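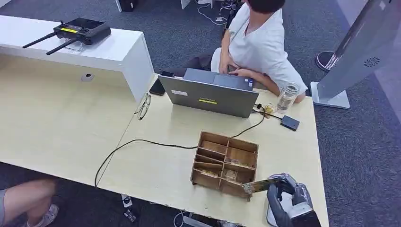 A robotic hand holds a circuit board at the edge of a wooden compartment organizer.

Most of the planning software I see in small manipulation projects is written as if the map were the hard part. The team builds a model of the table, a model of the arm and a model of the thing being moved, and then spends months making the path between two poses shorter or smoother. I think they have it backward. On bench work like sorting boards into trays, the path is the easy bit. What fails is the handoff between perception and control in the last few centimeters, and hardly any of our tools are built to look at it.

I work on the planning side at Telto, and for 14 months my job has been a stack we call Prollell. It takes a guess about where the organizer is, picks a cell, plans a motion and passes it to a controller. In simulation it looks very good. On a real table it used to stop short, or come down on a divider, and the log would say the plan had succeeded. In a narrow sense that was true. The arm had gone where it was told. It had been told the wrong place, by an amount smaller than anyone had thought worth recording.

A flat board makes this worse. Gripped at one end, it turns a small error at the wrist into a larger one at the far end. A thin wall between two cells is also a poor thing to detect from above, and part of it disappears behind the board and the fingers just when you need to see it. The usual answer is a better detector. We tried that. We trained 4 of them, and the last was nearly twice as good as the first on our test images. Placement hardly changed.

What did change it was dull. Ezequiel Garrido, who writes our controllers, asked why the planner sent a single target with no statement of how sure it was. The detector had that number. The planner threw it away at the interface, because the message format had no field for it. He added one. The controller now slows down and searches by touch when the uncertainty is wide, and goes straight in when it is narrow. The change took 9 days, and most of those went to arguing over units.

I would like to say this was obvious, but we had reviewed that interface twice and passed it both times. Each side did its own job correctly. The perception code reported an error estimate, the planner returned a valid path and the controller tracked it. Every module had tests and every test was green.

My complaint, then, is about tooling. We have good viewers for point clouds and good viewers for trajectories. The one we use, Stustura, draws both well. What I want is a viewer for the messages between modules that shows which values were dropped, rounded or filled in with a default. Web developers have had something like this for a long time. In robotics we still print to a terminal and scroll.

The common objection is that learned policies will make all of this go away. If one network takes in camera images and puts out joint commands, there is no interface left to lose anything at. I take that seriously, and for some tasks I expect it to win. But a policy also throws information away, and when it does, there is no message to open. A team that can't find a missing field between two modules it wrote itself is going to have a hard time with a network.

There is also the matter of who does the fixing. The people debugging these systems mostly sit a few feet from the arm with a laptop open, changing a parameter and running it again. They don't need a cleverer planner that afternoon. They need to know, within a minute, which part of the program believed something false – and when it started to believe it.

We are putting our version of the message viewer into Prollell this January. It is plain and it is slow on long logs. On its first day of use it turned up 2 more dropped fields, one of them mine.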